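A place to put the keys

Most homes have a spot where the keys end up, whether or not anyone chose it. In ours it was the top of the fridge for years, then a windowsill, then the pocket of whichever coat had last been worn. In November, with the clocks gone back and the hall dark by teatime, we decided to sort it out.

The shops have plenty to sell on the subject. Vondus makes a wall rack with a letter slot, Sturnov does a narrow shelf with pegs under it, and the Herico catalogue has two pages of small dishes and bowls meant for hallways. Mykhailiuk, a small pottery, sells its bowls by post and has a waiting list. Prices start low and climb quickly once the word 'entryway' appears.

The first thing to settle is hooks or a tray. Hooks take up no surface and keep each set apart, which suits a house with several drivers. They need a firm fixing, though. A heavy bunch will work a stick-on hook loose within weeks, and the paint comes with it. If you rent, a freestanding stand with a crossbar does much the same job without a drill, and there is room on it for a lanyard or a dog lead.

A tray asks less of you. You drop the keys as you pass, and that is all. We found that people who never once used the hook in the kitchen would use a tray by the front door without being told. The rim matters more than the material. Too low and a fob slides straight off when somebody knocks the table; too high and you are fishing about for a single door key at seven in the morning. A flat bottom is better than a rounded one, where everything gathers in a heap.
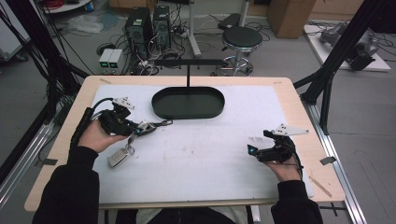
Size is the other point. A big tray fills up with receipts, batteries and foreign coins, and the keys are at the bottom again. An oval one long enough for a car key and a house set is plenty for two people. Dark colours hide scratches but also hide a black fob, so a silver one is easier to spot on dark green than on pale grey.

It is worth thinning the ring out before you start. Ours had a bike lock key for a bike sold long ago, and two that fitted nothing in the house. Split rings are hard on the nails – slide a coin in to open the gap, then work the key round.

Spare sets should live elsewhere, away from the door and the letterbox. We keep ours in a drawer upstairs, with a paper tag on each.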